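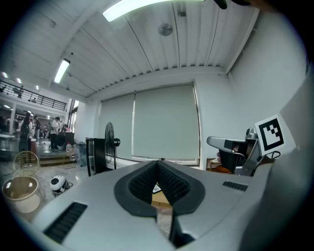
Library News > Staff Column > Visits
Print | E-mail
Search this site Go

Open day at the Olatunji collection

The invitation promised a guided tour of "a working nutrition library," and I had long wanted to see one that worked. Five of us went over from the health sciences desk in November, in Crescencio Olvera's car, which seats four.

The Olatunji collection lives on two floors behind the Clulau dietetics school. It began as one professor's shelf of diet books and now runs to 982 feet of shelving. Inese Dambrauskienė, the head librarian, walked us through it at a pace I would call athletic. We saw the food composition tables, the army ration manuals and a whole bay on cabbage. I asked who used the cabbage bay. She said I would be surprised, and moved on before I could be.

The good part was the search clinic. Students bring a question, such as whether a low-salt diet helps some group of patients, and get 50 minutes with a librarian to turn it into something a database can answer. Dzintra Ots ran a live one for us. Her first search gave 2,000 results. She added an age group, dropped a word she said had been doing no work at all, and came down to 11. I have been to weddings with less applause.

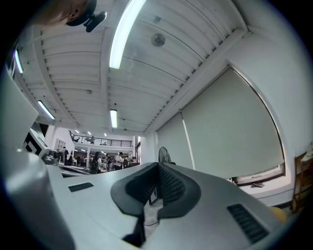

Volume 11, Issue 50

Lunch was provided by the school and was, as you would expect, very well balanced. Győző Katona went back to the car for his sandwich.

The afternoon went to Pisteo, the booking system they moved to last year. It lets students reserve a clinic slot, a desk or a box of pamphlets from the same page. Dace Rozīte showed us the back end, where one reader had reserved a desk every morning at 7:15 until the end of next year. The library opens at nine. We use Stesetti at home, and I came ready to feel superior, but theirs sends a reminder the night before – ours sends it the night after.

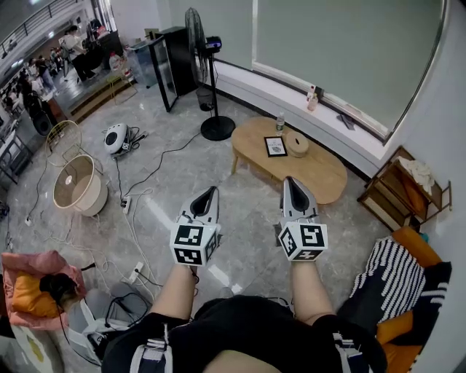
Coffee table with water bottle and round woven box.

I took away two things for our own desk. One is the intake form for the clinic, a single page that asks what you have already tried. The other is a reading list on cabbage, which Inese put in my hand at the door. It is longer than I would have guessed, and I can send copies to anyone who asks.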